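Mandivside 新专辑的母带问题，兼谈黑胶版

Mandivside 的第三张专辑我从四月听到现在，流媒体、CD、黑胶三个版本都过了几遍。歌词和主题已经有不少人写过，这篇只谈制作：鼓组采样、人声处理、低频，还有三个版本之间的响度差异。

先说编制。全碟十二首，制作人 Uven 包了八首，剩下四首是 Addo 做的。两个人的习惯差得很远。Uven 的底鼓短，基频落在 50 Hz 上下，衰减很快，贝斯线几乎全是正弦波加一点饱和。Addo 喜欢从老唱片里直接切鼓，底鼓带着原录音的房间声，尾巴长，和贝斯抢位置。单独听都成立，排在同一张专辑里，第五首接第六首的时候低频会突然松掉一截。我用频谱仪看过，第六首在 100 到 200 Hz 之间明显多出一块，应该是采样里原来的立式贝斯没有滤干净。

我个人偏向 Addo 那四首。第六首的切片方式值得拆开讲：原采样估计是四小节的电钢琴，他只取了第二小节后半拍和第四小节的第一拍，倒过来排，再降了三个半音。降调之后高频的底噪也跟着往下走，变成一层很低的沙沙声，铺在整首歌底下。副歌进来时这层声音被侧链压掉，主歌再放出来。耳机里听得很清楚，音箱上不太明显。

Uven 的部分工整一些。军鼓基本是同一个采样，八首里至少六首用了，只改了音高和混响的预延迟。听到后半张会有点疲劳。例外是第九首，军鼓换成了边击，踩镲往后拖了一点，没有完全对在格子上，配合 Mandivside 那种咬字靠后的唱法，律动比前面几首都自然。

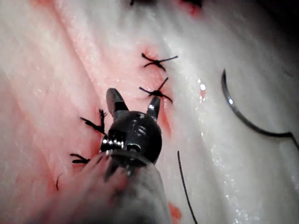 人声方面，主声道居中，压缩比较重，起音时间设得短，爆破音的头被削掉不少。第二首第二段有一串连续的“p”和“b”，换了别人的混音应该是很有冲击力的一段，在这里听起来像隔着一层布。叠声的做法比较讲究：左右两轨不是复制出来的，是重新录的，句尾收的位置有细小出入，宽度很舒服。齿音在 CD 版上偏亮，黑胶版刻片时显然又处理过一遍，收敛多了。

客座只有一位，Tzu-hsuan Fang，唱第四首的副歌，也在最后一首里念了一段国语独白。她的声音录得比主唱好，我怀疑是在别处录完寄过来的，房间反射的特征不一样。混音时没有刻意把两个空间拉到一起，加了一个很短的板式混响了事。第四首因此有一种前后景错开的感觉，我不确定是不是有意为之，听多了倒也习惯。

再说响度。我自己量的数据：流媒体版整张大致在 -8 LUFS，最响的第三首到了 -7。CD 版和流媒体版看起来是同一份母带，波形对得上，差别只在第一首开头的静音长度。黑胶版平均低了 5 dB 左右，动态松开不少，底鼓的起音终于有了形状。如果平时开着音量标准化，前两个版本的响度没有任何好处，平台会统一拉下来，留下的只有被限幅器压平的峰值。这个道理讲了十几年，做说唱专辑的母带还是照旧。

黑胶由 Wimitz 发行，首批 1000 张，其中 460 张是烟灰色胶，其余黑色。我买的是黑色。全碟总长 46 分钟，单张两面，每面二十三分钟，对低频这么多的内容来说偏长，所以刻片电平不高，也在意料之中。B 面最后一首靠近内圈，高频失真能听出来，独白部分的“s”有点毛。要是拆成两张 45 转会好很多，价格大概也要翻上去。

压片质量中等。我这张 A 面有轻微偏心，第四首的长音能听到一点音高摆动，幅度不大。表面噪声清洗前后差别明显，建议到手先洗一遍。内袋是普通纸袋，没有内衬，我换掉了。封套印刷没有问题，但制作名单的字号太小，采样来源也没有列全，只写了两条。第六首的电钢琴出处我找了两个晚上，没找到，有知道的请留言。

播放设备照例交代一下：动磁唱头，唱放增益 40 dB，耳机和书架箱各听了三遍。数字版走同一台解码器，三个版本用粉噪对过电平再比较。

顺带提一句伴奏版。数字版上个月加了一张纯伴奏，十二首都在，响度和正式版一样高，没有重新做母带。不过抽掉人声之后，Addo 那几首的细节多出来很多，第十一首中段有一个切得极短的管乐，正式版里完全被叠声盖住了。想研究采样手法的话，直接从伴奏版听起比较省事。

购买建议：有唱机的买黑胶，没有的听流媒体就够，CD 可以跳过。下一篇写 Addo 早年的两张伴奏带，磁带已经转录完，正在修断点。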